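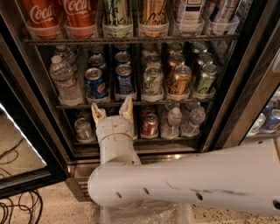

A robotic arm reaches toward the bottom shelf of a drinks cooler at the Pulska open day.

Pulska opened its workshop to the public on Saturday, August 3, 2024, and let visitors watch a robotic arm work at an ordinary glass-door drinks cooler. Over 1,207 people had signed up for the free tickets, and the line at the front entrance reached the parking lot before the doors opened.

The company develops software for robots that stock and tidy shelves in small stores, break rooms and hotel lobbies. It moved into the former Paner warehouse in March and had not held a public event there before. Visitors went through in groups of 16, with a new group starting every 21 minutes.

Rodica Ardeleanu, who runs the handling team, led most of the tours. She told the first group that a full cooler is harder for a robot than it looks. Cans stand close together, the shelves are low, and the glass and metal throw light back at the cameras.

"A person bends down and grabs the can at the back without thinking," Ardeleanu said. "For us the bottom shelf is a week of work. The arm has to get low, stay clear of the door and leave the shelf above alone."

Engineers at the demonstration wore headsets and talked the groups through each reach. Questions were taken between runs, and most of them were about speed. Ardeleanu said the team cares more at this stage about not knocking anything over, and that the arm is kept slow on purpose when people are in the room.

Rin Sasaki, an engineer on the same team, handled the part of the program on objects that don't belong in a cooler. A store robot, she said, will meet more than cans.

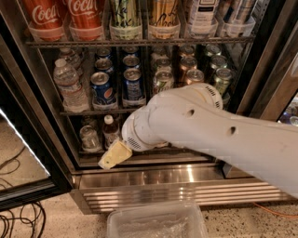 Gripping soft or oddly shaped things is a separate problem from gripping a can, Sasaki said, and the team spends part of every week on it. A can has the same shape all the way around, so the fingers can close on it from almost any side. A wedge does not give them that choice. The pale yellow block held in the gripper in front of the bottom shelf is one such shape, with a corner that points down toward the base of the cooler and a clear plastic container on the floor beneath it. Sasaki said her group tries a shape at many different angles before moving on to the next one.

Some visitors had come for professional reasons. Garba Ogunleye owns eight convenience stores and said he loses hours of staff time each week to filling coolers. He liked what he saw but said he would want to know the price and who comes out when the machine stops.

"My coolers get opened all day long," Ogunleye said. "If it can work around customers, I'm interested. If I have to close the aisle, I'm not."

Pulska did not give a price. Sânziana Buzatu, the company's operations manager, said the system, called Keris, is not for sale yet and that a trial in a working store comes first. She said Pulska is talking with Pelupessy, a regional grocery chain, about a site, but nothing has been signed.

Aurelia Coman brought her two sons, who stayed for a second tour. She said the younger one wanted to know if the robot was allowed to drink anything.

The tours ended at 4 p.m. Buzatu said people who could not get in will be offered tickets for the next open day before they go on general release. A date has not been set. School groups can ask for a weekday visit by writing to the front office.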